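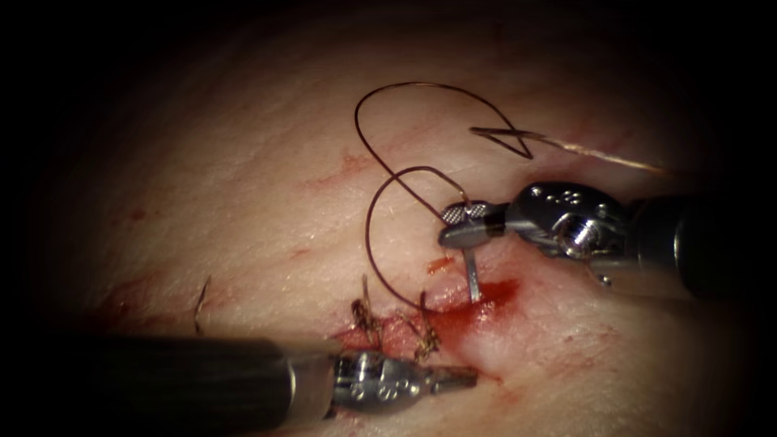 Suturing with two instruments. Needle held in the right-hand jaws, two stitches tied, a third pass under way at the right-hand end of the incision.

Filed under: Visits and Open Days / Surgical Robotics
423 shares · 2 comments

Open day at the Anholm Centre, 14/11/2024

The Anholm Centre opened its robotic surgery training rooms to the public and to staff from neighbouring hospitals. The door count for the day was 693. Visitors went round in groups of eight, starting in the MacRitchie Room, where the suturing work was shown on the large wall screen, and finishing in the instrument workshop on the ground floor. Demetrius Tillman, who runs the training programme, gave the commentary for the morning groups. The notes below follow the order of the tour and answer the points raised most often at the desk.

The needle

The needle is curved and is driven by turning the wrist, so that the point follows the curve of the needle through the tissue. Pushing it in a straight line tears the entry hole wider. In the picture the point is down and the tip is already in, just above the small pool of blood at the end of the wound. Trainees are taught to stop at this stage and check the angle before they carry on.

The jaws

The fine cross-hatching on the upper jaw is the gripping surface. It stops the needle rolling when the load comes on sideways. Several visitors asked whether the same jaws are used for handling thread. They can be, but a knurled face marks fine suture, and our trainees are told to take hold of thread only near the end that will be cut away.

The wrist

The pulleys visible in the metal housing carry the cables that bend the wrist and work the jaws. Cables stretch with use. Each instrument on our sets has a counter and is withdrawn when it reaches its limit, whatever its condition. The workshop had a withdrawn wrist opened up on the bench, with a magnifier, and this was the slowest part of the tour because everyone wanted a turn.

The left-hand instrument

At this point in the stitch the left instrument is doing nothing. Its tip is slightly open and parked just below the wound. New trainees tend to keep both hands moving, and a good deal of the first week is spent getting them to hold one still and in view. An instrument that drifts out of the lit area can no longer be checked by eye, and the console gives only a limited sense of what it is touching.

The thread

Loose thread is left lying above the wound, in this case in two loops with a small twist where the upper one crosses itself. A twist of that kind is worth clearing before the knot is thrown. The usual method is to let go, pick up again closer to the needle and draw the slack through slowly. Too much slack is the commonest fault we mark on the assessment sheet. Too little is less common and more trouble.

Spacing

The stitches are placed in a row from left to right along the incision. The assessment sheet asks for even spacing and for equal bites on both sides of the wound. Tails are to be cut short but long enough to be found again. Visitors who tried the paper exercise at the side table (pencil marks on a ruled line, done with long forceps) will have some idea of how quickly even spacing goes wrong.

Lighting

The field is bright in the middle and falls away to near black at the corners. This surprised people used to a theatre lamp. The practical consequence is that work is kept central, and the view is moved before the hands are.

The consoles

Two consoles were open for visitors to sit at, both running the Reltetti exercise software with pegs and rings on screen. No live instruments were connected. Queues were longest between eleven and one, and we will put out a third console next time if the Plovow unit is back from its service. The foot pedals caused more difficulty than the hand controls — most people pressed the clutch without noticing and then wondered why nothing followed.

Common points from the desk

Does the robot sew by itself? On our systems, no. Every movement comes from the person at the console. The system scales the movement down and filters out tremor.

Can the operator feel the tissue? Very little. Tension is judged by eye, from how the thread lies and how the edges of the wound come together.

How long is the course? Twelve days at the console, spread over a term, with reading in between. The fee is £4,000 for outside candidates and includes use of the practice rooms on two evenings a week.

Is it open to nurses? The instrument handling module is. Applications for the spring intake were opened in October and there are places left.

The lift to the first floor was out of order until the afternoon and some groups were sent round by the rear ramp. Anyone who missed the MacRitchie Room for that reason can write to the training office and will be fitted in with one of the weekday groups.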